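6 min read

From: Zuzana Kollár
To: camper-trailer list
Date: 7th September
Subject: Re: [campers] Pukthorpe to Derkham with a trailer, is it mad?

Jamshid Nouri wrote:

> Hi all, new here. We've bought a second-hand soft-floor camper trailer (the Pelupessy, the older one with the tailgate kitchen) and my wife has her heart set on Derkham in December, when the kids break up. We're in Pukthorpe. I've been towing for all of one long weekend. Is it mad to do that trip with two kids, ten and six, in the heat? How far do people drive in a day? What about water and a fridge? And does anyone have a view on going by the coast instead of through Dendonari? Happy to be told to stay home.
>
> Cheers, Jamshid

G'day Jamshid, and welcome!

It isn't mad. We did it two summers back with the older Pelupessy (ours has the green canvas, which has faded to something closer to dishwater) and three kids in the back seat, and the only person who cried was me, at a servo, over a pie that had gone through the floor of the bag. So stay home only if you don't want to go.

I'll put down what we did and you can take it or leave it. Iida and Fikri have both done this road more than me and will no doubt have me on about something, so wait for them before you spend any money.

The route

Door to door and back we did 3086 km, and that includes a fair bit of mucking about once we got there (the lookout road, two trips back to the chemist, and a wrong turn that I'm still not prepared to discuss with my husband). Your number will be different, but that's the sort of trip it is. It's a big drive. It's a lovely one too, though.

I'd go through Dendonari. The coast road is prettier on a map and slower in every other way, and in the school holidays you sit behind other people's caravans looking at other people's bike racks. The inland way is flat, dull and quick. There's a proper truck stop with showers at Dendonari, decent shade along the creek, and a bakery that opens stupidly early. The free camp by the creek fills up by mid afternoon in December so don't bank on it. The showground takes overflow and the amenities block there is fine, bit of a walk from the far end.

Watch the crosswind on the open bit after the silos. It isn't dangerous if you slow down, but the first gust with a trailer on gives you a fright if you've only towed around town. Drop your speed, don't fight the wheel, let the trucks go past.

How far in a day

We'd planned two days up and it ended up being three, and three was right. With little kids I wouldn't go past lunchtime plus a couple of hours. We left before daylight with them in their pyjamas (seatbelts over pyjamas, thongs in the footwell, toast in foil), got the cool part of the day behind us, and had the camper up by the time it was properly hot. Setting up in the heat with hungry kids is where families fall apart, far more than on the driving.

My brother-in-law did 945 km in one go on the same road, solo, with a dog. He tells everyone about it. He also slept for most of the next day, so I don't see that he gained anything.

Swap drivers before you feel like you need to. If your wife hasn't towed yet, get her out on a quiet road before December, and get her reversing as well. Big empty car park early in the morning, couple of witches' hats, whoever isn't driving keeps their mouth shut. Hand at the bottom of the wheel and move it the way you want the back of the trailer to go. I resisted learning for years and I was an idiot, it took one morning.

Tyres and bearings

Please do this bit before anything else. You've bought second-hand so you don't know how long those tyres have been sitting. They can have loads of tread and still be old and cracked. Look for the four-digit date stamp on the sidewall, the first two digits are the week and the last two the year. Ours looked brand new and were older than our middle child!

We did tyres for the trailer, a new spare and the wheel bearings all at once and it came to $1122. I went a bit pale. But then Sekar Kwok (she used to be on this list, some of you will remember her from the Derkham meet-up) lost a bearing a long way from anywhere and the tow alone was more than that, so I stopped whinging. Carry a spare bearing kit even if you can't fit it yourself. Whoever stops to help probably can, and they won't have one in your size.

When you pull up for a break, walk around and put the back of your hand near each hub. If one is much hotter than the other, have a think about it. Takes no time and the kids like being in charge of it (near, not on, with the six-year-old).

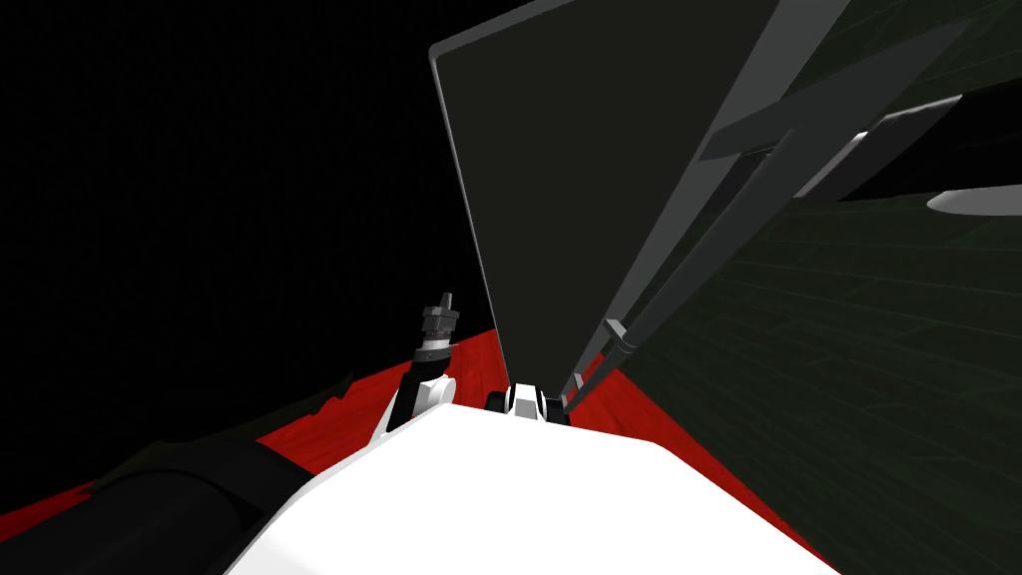
Water and the fridge

We carry 70 litres, split between the tank under the trailer and a couple of jerries, and for five of us that did drinking and dishes comfortably between fill-ups, with a wash of sorts at night. Don't put it all in the one container. Tanks crack, taps get knocked off by rocks, and somebody leaves a lid off. Tank water in an older Pelupessy tastes like a garden hose no matter what you do to it, so keep the jerries for drinking and use the tank for everything else. Bicarb soak overnight, two rinses, and it'll improve from awful to ordinary.

On the fridge there are as many opinions as there are members here. You can absolutely do this trip with two eskies. One for drinks, which gets opened every five minutes, and one for food, which gets opened as little as you can manage. Freeze your water bottles, freeze your meat flat in zip-lock bags, and you'll get to Dendonari with things still frozen. Buy ice there. If you do get a fridge, get it going at home on mains the night before and load it cold. Running it warm and full off a tired battery is how you wind up with a flat battery and warm milk.

Our first year we did eskies and I remember it very fondly, apart from the cheese.

Heat and the kids

December can be rotten, no getting around it. Some things that helped us:

- A shade sail or plain tarp pitched over the top of the canvas with a gap for air. Makes a huge difference inside.
- Wet flannels in a lunchbox in the esky.
- Swimming in the arvo, wherever there's a pool. The Dendonari town pool is cheap and has a big old tree.
- A small battery fan each. Each! Don't try to make them share.
- Thin cotton sheets and leave the sleeping bags at home.

Check the fire rating every morning, and have a plan for what you do if it's a bad one. We packed up and left a day early once on a catastrophic rating and sat in a motel eating hot chips. The kids rate that as one of the highlights. If there's a total fire ban your stove rules change too, so look up what's allowed before you light anything, gas included, and carry enough bread and tinned stuff for a cold tea.

Ten is a great age for this, by the way. Ours did all the pegs and was quite bossy about it. Six is also good provided there's a bike.

Bits and pieces

Put the camper up in the backyard at least twice, once in the dark. Sleep in it. You'll find out which pole is missing (there's always a pole). On the older model the tailgate kitchen has a leg that folds the wrong way if you let it, so watch your fingers, and check the gas hose for cracks while you're down there. If the zip on the door side is stiff, candle wax.

Book Derkham now. The one with the river frontage goes early but the caravan park behind the footy oval is nicer anyway, shadier, and the woman in the office will lend you a mallet. Ask for a site on the back row.

Fikri, do you still have that packing list you sent round a while back? I've lost mine, and Jamshid would get more use out of it than out of me rabbiting on. And Iida, is the bridge still down to one lane past the silos? We haven't been through since last winter.

Yell out if you want me to measure anything on ours, it's up in the yard airing at the moment.

Cheers,
Zuzana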